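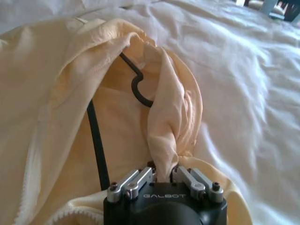 Fulvio Negri replied that the hold fault should be treated as a safety matter first and a garment-quality matter second, and asked that the thread title be amended accordingly. The title has been amended. The original report and the remaining replies follow.

Search this board Enter keywords All topics Go

Soft Goods Handling > Faults and Incidents
Topic: Gripper re-closes after hold timeout, hanger task (SAFETY)

savchuk_lab_ops
Posted 1/15/26

This notice is submitted on behalf of the Savchuk garment handling laboratory for the information of other sites running the Elledik task sequencer.

During hanger work on thin garments, the sequencer is expected to close the gripper on a fold of cloth, hold at low force, and wait for the arm to reach its next position. If the arm does not arrive within the permitted time, the sequencer should leave the fingers where they are and raise a fault. The permitted time at our site is set to 3,000 ms.

In the runs under report, the arm was late and the fault was raised correctly. The fingers then received a second close command at the default force, which is well above the setting we use for thin cloth. The arm afterward completed its lift with the fold clamped. In one run the hanger came out through the neck of the garment and a seam was torn. A member of staff then reached in to free the cloth, believing the cell to be stopped. The fingers moved. There was no injury. The work has been suspended pending review.

The log shows the following order of entries:

HOLD_TIMEOUT raised
GRIP_CLOSE force=default
ARM_RESUME
OPERATOR_PAUSE
GRIP_CLOSE force=default

We request that any site with a similar record contact us through this board.

Audrey-Anne Charbonneau

Our site has reviewed its own records and can confirm the same order of entries on 3 occasions, all with light blouses and none with heavier items. We do not believe the heavier items are free of the fault. The additional force may simply go unnoticed on a thick fabric.

I would also ask the Savchuk laboratory to state whether the pause button or the emergency stop was used. The report says the cell was believed to be stopped. A pause in Elledik is not a stop. Power remains on at the fingers, and this is written in the manual, though in my view it is not written in a prominent place.

savchuk_lab_ops

The pause button was used. The emergency stop was not. Our local procedure permitted the pause for clearing cloth, and that procedure has been withdrawn.

tritum_fixtures

With respect, this office does not agree that the sequencer is the main cause. The arm was late for a reason. When the grip is taken close to the neck of the garment and a hanger is already inside, the lift tends to draw the cloth against the hook. The arm meets resistance, slows down and times out. A grip point farther from the neck would have avoided the timeout altogether. Tritum recommends a review of grip placement before any change to software that other sites depend upon.

Fulvio Negri

I have read the reply from Tritum and cannot support it. Grip placement may explain why the arm was late. It does not explain why a paused cell issued a close command. A late arm is an ordinary event and the system must be safe when it occurs. If we move the grip point and the timeouts become rare, staff will have less experience of the fault and it will still be present.

tritum_fixtures

The point regarding the pause is accepted. We maintain that the torn seam and the finger movement are separate matters and should be recorded separately. The first could well occur again with corrected software.

Audrey-Anne Charbonneau

I agree with Tritum on separate records. I do not agree that the placement review should come first.

vilto_controls

Vilto supplies the controller software beneath the sequencer at both of the sites named. We have reproduced the second close command on a bench unit. When a hold times out, the sequencer releases its claim on the gripper. The controller then reads the last open request in its queue, and if that request is a close with no force value attached, the default is applied. Pressing pause clears the arm queue only. The gripper queue is left as it was.

Pending a corrected release, sites are asked to observe the following:

- Use the emergency stop before any person reaches into the cell.
- Set the default grip force to the lowest value the work allows.
- Disable automatic arm resume after HOLD_TIMEOUT.
- Do not lengthen the hold time as a remedy.

Testing of the correction will take roughly 2 weeks. We are not able to give a release date.

hangline_supervisor

Could Vilto please clarify the last instruction. Our site lengthened the hold time in early January and has had no faults on record from that day forward. We would prefer to keep the setting.

vilto_controls

A longer hold time delays the fault and does not remove the queued command. If a member of your staff presses pause during a long hold, the close command may still be sent. Please restore the earlier setting and disable automatic resume.

hangline_supervisor

Understood. The change will reduce our output considerably and I wish that to be noted. The setting will be restored at the end of the present shift.

Fulvio Negri

I would respectfully suggest that it be restored before the shift continues.

hangline_supervisor

The line has been stopped and the setting restored.

savchuk_lab_ops

The laboratory thanks Vilto for the bench result. Two records have been opened as proposed, one for the finger movement under pause and one for the seam. Grip placement will be examined under the second record, and Tritum is invited to submit its recommendations there. Hanger work at our site remains suspended until the corrected release has been installed and checked with the cell empty of staff.

This site uses cookies to keep you signed in and to measure board traffic. Accept Manage settings

Contact the moderators | Copyright Soft Goods Handling Board | Back to top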